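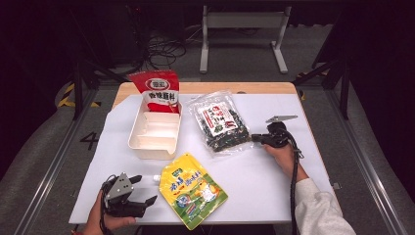
Grillport Raceway gets its night race back this November, and I could not be happier to be the one typing this up! I'm Canan Erdem, I run the race office, and I've been asking for a proper four-hour endurance kart race under the lights for longer than my family would like. We'll have 17 teams on the grid, with 3 drivers per kart. Four hours is a long stretch in the dark, so bring food for the pits - a clear bag of seaweed snacks on the table is my idea of a good start, and I'll happily share a pit wall with anyone who packs the same.

The series is backed by Florko, who are also putting up the winners' trophy. Mounir Ouazzani will be race director again (drivers, you know how he feels about yellow flags, so please read the rules before you get here). Orhun Taşdemir and Necati Yalçınkaya have already entered together in kart 67 and are still arguing over who takes the start.

"I told Orhun I'd do the first stint and he laughed at me," Necati said. "We'll settle it in practice."

Every team gets two practice sessions on Friday evening, then qualifying on Saturday afternoon. Minimum driver age is 16. Rental karts are available, but there are only a few left, so call me before you make travel plans.

Entry forms are at the race office or by email. Spectators get in free, and parking is on the north side by the old scales.

Media contact: Canan Erdem, Grillport Raceway race office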